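Sunerden Users Forum > End Effectors and Sensing > Comparative Trials

Topic: Hand-held gripper, two finger sets compared (Ledberg and Zarei)

B_Pacheco
Moderator, Fillthorpe Assembly Laboratory

Members are invited to comment on the procedure below before we issue the second part of our comparison. The laboratory is evaluating two sets of fingers for the hand-held gripper, the Ledberg rigid block and the Zarei compliant pad, both read through the same Sunerden controller. The camera position is fixed for the whole trial. The Ledberg set is reported first.

1. Work surface. White paper is laid flat on the table and the parts tray is placed partly over it. Exposure is locked with the jaws open above the bare paper.
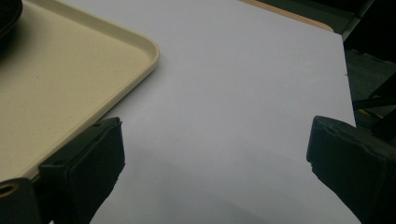
2. Trials. Each operator performs 25 transfers from the tray to the paper with each finger set. A transfer counts as complete when the part is released and remains upright.

3. Records. Jaw width, camera stream and operator remarks are filed together. Sessions are held on Monday so that the same operators are available.

Results for the Ledberg set: 268 transfers attempted, 20 of them recorded as failures. Two operators withdrew before completing their allotment, and their partial results are included in the total.

Berenice Pacheco

hallam_k
Member

Thank you for posting the procedure in full. I must register an objection to step 1. Locking exposure on bare white paper will drive the camera toward a short exposure, and black fingers will lose their edge detail as a result. We had this difficulty with the Zarei pads in February and were obliged to repeat a week of work. I would recommend locking on a gray card placed at the working height.

B_Pacheco
Moderator, Fillthorpe Assembly Laboratory

The objection is noted. Our tracking does not use the finger edges, as jaw width is taken from the encoder. The exposure is chosen for the parts, which are light in color. I accept that a laboratory using visual width estimation would need to proceed differently, and the wording of step 1 will be revised to say so.

ortega_metrology
Member

I do not agree that the encoder settles the matter. The encoder reports the carriage and tells you nothing about deflection at the tip. With a rigid block the difference is negligible. With a compliant pad it is the very quantity under comparison, and the camera is your only means of observing it. If the edges are lost in the Zarei recordings, the two data sets cannot be set side by side.

Could you also post a second view with the jaws open? I wish to judge the clearance near the tray.

B_Pacheco
Moderator, Fillthorpe Assembly Laboratory

A further view is attached, again with the jaws open.

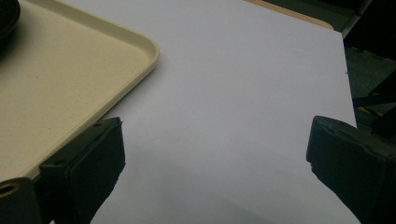

Clearance at the tray was the chief complaint of our operators with the Ledberg fingers. Several stated that the blocks were too wide to enter a corner without touching the wall, and that they had altered their wrist angle to compensate. The left finger in this view hides part of the tray's raised rim, so an operator relying on the camera alone would have to infer where the wall lies. The Zarei pads are narrower, and I expect fewer remarks of this kind.

On the question of deflection, I concede the point. A gray card will be used for the Zarei sessions.

hallam_k
Member

Then the Ledberg sessions should be repeated under the same exposure. Otherwise the lighting has been changed along with the fingers.

B_Pacheco
Moderator, Fillthorpe Assembly Laboratory

A full repetition is not within our schedule. I can offer 51 Ledberg transfers under the revised exposure, to be reported separately as a check on the original figures.

ortega_metrology
Member

That would be sufficient for my purposes, provided the same operators take part. Please also record whether the tips are worn. The right finger in the second view has an irregular edge near the middle, and I would want its condition on file before any further trials.

hallam_k
Member

I remain of the view that a partial repetition is inadequate, but I have no objection to the check being run. Kindly post the exposure values for both sets.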